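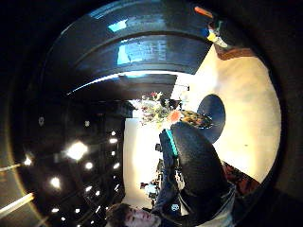

**Namusby Social Dance Program: progress report to the Espinoza Fund**
4 October 2021

## Period covered

This report covers the first half of the funded program, from its opening in April to the present. It follows the headings in Schedule 2 of the grant agreement. Financial statements are provided separately.

## Delivery against the plan

The agreement provides for a weekly evening of old-time and ballroom dancing at the Dukunum Hall, with a beginners' lesson before each social. Lessons have followed the approved syllabus: waltz and Pride of Erin in the opening block, then foxtrot, quickstep and the barn dance. The Evening Three Step was added at the request of the regular dancers and has been kept.

Total attendance for the period was 313, counted as admissions at the door. The largest single evening drew 60 dancers, which is the capacity set for the hall with tables in place. On that evening the supper tables were moved to the foyer, and this arrangement has been retained for evenings with live music.

Six evenings were cancelled under public health directions. Hall hire was credited in full by the venue. The affected lessons were not delivered online, as the teaching staff advised that partner dances could not be taught satisfactorily by that means. They have been rescheduled to the second half of the program.

## Music

The Ukari Quartet played for two of the socials. Recorded music was used for the remainder. Dancers have commented favourably on the quartet's tempos, although the quickstep was considered fast for those in their first block of lessons. The bandleader has agreed to play one slower bracket before supper at future engagements.

The hall's amplifier failed during the second block and was replaced from the equipment line. The new unit has a separate microphone channel, and the caller can now be heard at the stage end of the floor.
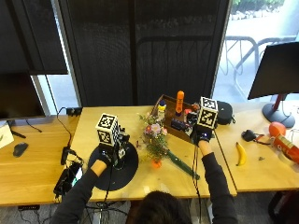
Kiri Tautahi asked, on reading the draft of this report, whether the beginners' lesson should run longer, as newcomers were still learning the turn in the Pride of Erin when the social began and several had sat out the first bracket. The program accepts the point. From the next block the lesson will be extended by 15 minutes and the first bracket will consist only of dances taught that evening.

## Variations requested

The program seeks the Fund's approval for the following:

- transfer of the unspent hall hire credit to musicians' fees
- a revised completion date, to accommodate the rescheduled lessons
- purchase of floor wax suitable for the Dukunum Hall's timber, following advice from the venue that the present product leaves a residue

No increase in the total grant is sought.

## Matters outstanding

The public liability certificate is due for renewal before the next block and a copy will be forwarded on receipt. The participant survey was distributed at the most recent social and responses are still being received. The results will be included in the final report, together with attendance figures for each block and the music licensing returns.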